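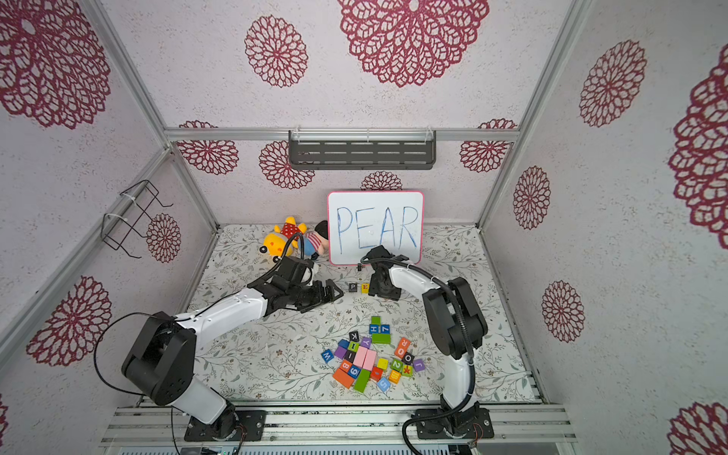 Everett Wojcik wrote in to complain that he bought the Breven 903 for his wife's birthday and she has used it twice, both times after prying it off him while he slept. He'd like to know if we do a discount on a second one. We do not, Everett, but we admire the nerve.

# Breven 903 Neck and Shoulder Massager

The 903 is a heated collar with four kneading heads and two arm loops. You hang it around your neck like a scarf, put your forearms through the loops, and pull down. The harder you pull, the more it digs in. How much you suffer is up to you.

It weighs 900 grams without the power cord. That's enough to feel serious and light enough that you can wear it through a whole ball game. The heat takes a couple of minutes to show up and stays at the level of a warm towel. If you want it hotter, please use a warm towel as well.

## Who it's for

People who sit at desks. People who drive. Anybody who has said "I'm fine" while turning their entire upper body to check a blind spot.

We get a lot of orders from men who list the delivery name as their wife, their mother, or in one case a dog. The box is plain brown and says Stivemow on the side, which sounds like lawn equipment. Your secret is safe with the neighbors.

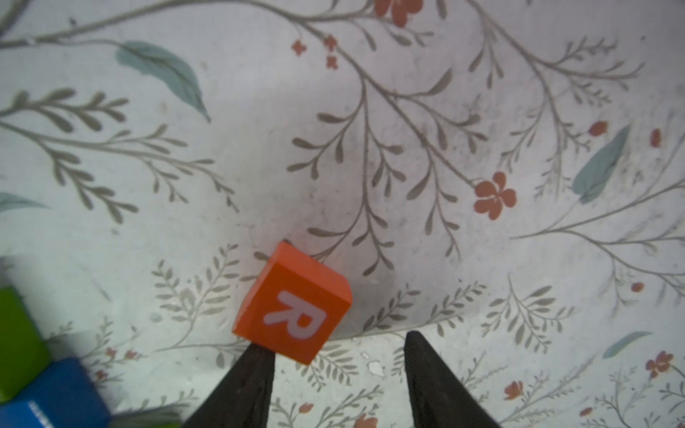
*Orange wooden cube with a white letter R.*

## Settings

- **Low:** Polite. Good for first-timers and sunburn.
- **Medium:** What most people leave it on forever.
- **High:** Built at the request of Kimutai Mrema, who tested the early model and called it "a nice tickle." Start somewhere else.
- **Reverse:** Same heads, other direction. Feels different for reasons we have argued over at lunch.

It shuts off by itself after fifteen minutes. You can turn it right back on. We suggest giving your shoulders a rest first, and we know what you're going to do.

## What's in the box

The massager, the power cord, a car adapter (for passengers, and we do mean passengers), a washable cover, and a travel bag with a drawstring. There's also a sample of Makokha muscle rub, the one that smells like a cough drop fell into a campfire. Don't put the rub on under the massager. The cover washes up fine on cold, but your neck will remember.

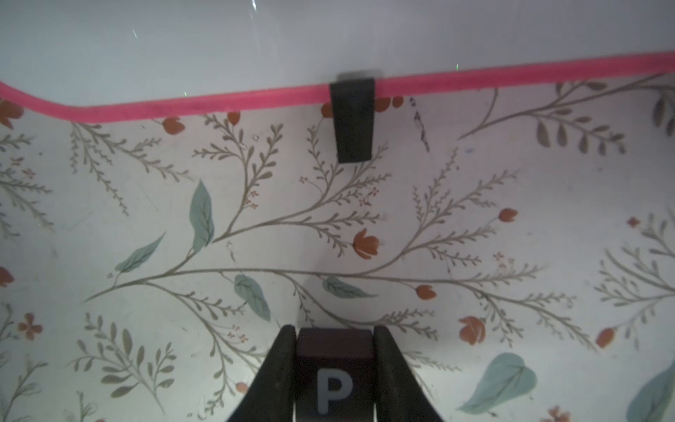

The cover comes off with a zipper along the back seam. Let it air dry. Shewit Belay put hers in the dryer and now has a cover that would suit a smaller massager, if we made one.

## What it won't do

It won't fix a real injury, and if your arm goes numb or the pain wakes you up, go see a doctor. Skip it if you're pregnant, have a pacemaker, or had neck surgery, unless your doctor has signed off. It also won't replace a good massage from a person. Tươi Quan at the Zaltness day spa reminds us of this every time we come in, usually with an elbow.

What it will do is be there at eleven at night, in your living room, with no whale music and no paper underwear.
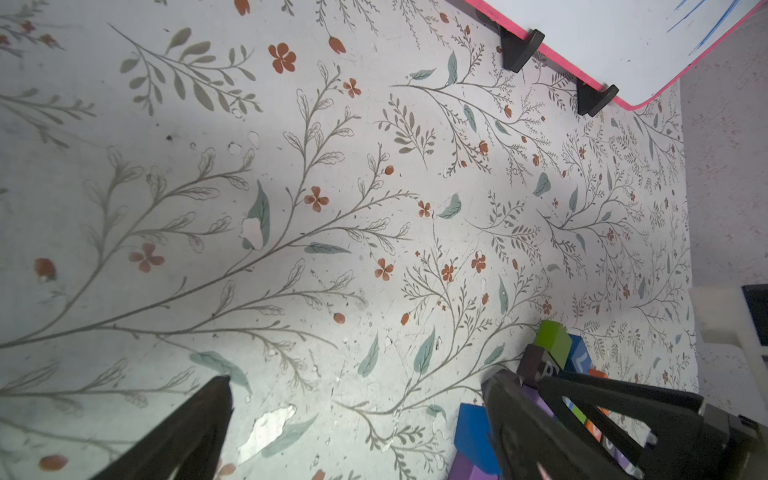
## Price and returns

The 903 is $200, shipping included in the lower 48. You have thirty days to send it back, used or not, as long as you wipe it down. The warranty runs 2 years and covers the motor, the heating pad, and the loops. It doesn't cover chewing.

Orders placed by noon go out the same day. Gray is in stock. Navy is back-ordered until after the holidays, and Gholamreza Safavi on the phone line would like you to stop asking him about green.

Page updated December 2019. Replacement covers and loops are sold separately under Parts.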